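Bench Hands Wanted: Desktop Teardown and Refit

Skusstead Reuse Workshop, Virnley
Part time, paid, mornings or afternoons

We have 210 desktop towers waiting on the shelves and a smaller number of people who enjoy opening them. We would like to even that up before the end of August.

The towers came out of an office clearance at Vastalau, which replaced every machine in the building in one go and kept the monitors, for reasons that were explained to us at length and that we have since forgotten. Most of them are ordinary black desktops of the kind you have walked past a thousand times under other people's desks. Some will go back out as working computers. Some will be taken apart for the ones that can. A few will turn out to contain nothing but dust and a paper clip, and those will be written up like all the others.

We are looking for bench hands to do the opening, checking, stripping and refitting. You do not need a degree in anything. You do need to be able to put a screw down and know where it is an hour later.

What the work is

You will take a tower from the shelf, lay it on its side, remove the panel and work through a sheet. The sheet has 7 stages and has been argued over more than it deserves. In short, you record what is in the case, disconnect the power leads, take out the drive, check the board and memory, clean what needs cleaning, refit or replace, and sign. The signing is the part people skip. Please don't be one of those people.

A fair amount of your day will be spent on connectors. Power leads in these cases are bundled, bent and tucked wherever the last person could get them to go, and the plug you want is generally behind the plugs you don't. We teach one method — hold the plug, never the wires, press the latch if there is one, and pull straight. If it will not come, stop and look again. Pulling harder is how we came to own a box labeled SOCKETS, SAD.

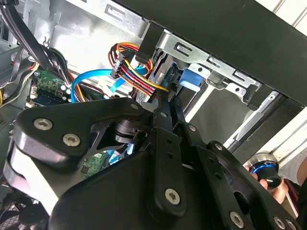
What you would be handling

Drives. Every drive comes out, gets its serial number copied to the sheet, and goes into the locked cabinet for wiping. This happens before any other interesting idea you may have about it. A lot of our cases hold the drive in a plastic caddy that slides into the cage, and the caddy should go back with the case it came from. We have tried mixing them. They look the same until they don't fit.

Boards. We check for swollen parts, scorch marks and bent socket pins. If the processor has already been removed, write that down and move on. Do not go looking for it. An empty socket gets a cover from the blue tub, and the tub gets its lid back.

Memory. Sticks come out one at a time and go into the trays, notch to the left. The notch business is Pao-chu Lu's rule and it has saved us a lot of squinting.

Power supplies. You may unplug them, unscrew them and dust the outside. You may not open them. There is no second warning on this one, as the first is painted on the wall.

Cables. Anything with a sound plug is kept. Anything with a cracked plug goes in the copper bin. If you are the sort of person who coils a cable neatly without being asked, mention it in your application and we will move you up the pile.

Who we would like to hear from

People with steady hands and a reasonable tolerance for fiddly work. Patience counts for more than speed. The last bench hand who tried to beat the clock finished first and then spent the afternoon finding out where the leftover screws belonged.

Experience with computers is welcome and not required. We have had good people come to us from sewing, bike repair and a school kitchen. We have also had one or two experts who knew so much that they could not be persuaded to fill in the sheet.

You should be able to lift a desktop tower from a waist-high shelf, work standing or on a tall stool, and read small print on labels (magnifiers are provided and there is no shame in them). Long sleeves and dangling jewelry stay away from open cases. If you have questions about access or need the bench at a different height, ask, and we'll sort it out before you start.

Hours and pay

Shifts run from 8:30 a.m. to noon or from 1 p.m. to 4:30 p.m. You can take one or both. Pay is hourly at our standard bench rate, which we will send you with the application form, and the two training shifts are paid the same as any other. There is coffee. It has been described as hot.

The contract lasts until the shelves are clear. After that we expect more towers from Yau, where the storeroom is rumored to hold 1028 of them, though the person who told us this was trying to get rid of them at the time.

The training shifts

On your first shift you will take one case apart with someone beside you and put it back together the same way. On your second you will do it on your own while that someone pretends to be busy nearby. The training case is opened and laid flat with the inside facing up, and you start at the drive cage, where the caddies with the blue plastic live. Getting a drive out without snagging a cable on the way is the first thing we ask anyone to do and the thing most of us still slow down for.

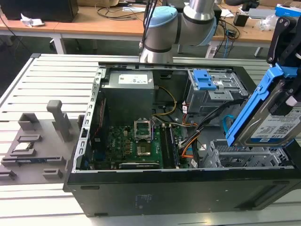 Chak-lun Su would add that the angle matters more than the grip, that a drive should clear every cable before you think about where to put it, and that anyone who rests one on top of a power supply "just for a second" will be buying the cookies.

Cookie purchases are voluntary and closely monitored.

How to apply

Send us a short note, no more than a page, saying which shifts you could work and describing something you have taken apart. It need not have gone back together. We do want to know what you did with the pieces. A résumé is fine if you have one handy, but we will read the note first.

Write to Pao-chu Lu at the Skusstead Reuse Workshop, Virnley, or leave your note in the box by the loading door. The box is the gray one. The other one is for batteries, and we have lost two applicants that way.

If we think you might suit, we will invite you in for half an hour at the bench. You will be given a screwdriver, a case and a blank sheet, and left mostly alone. We will look at the sheet afterward. Applications are open until we have enough people, and everyone who writes will get an answer.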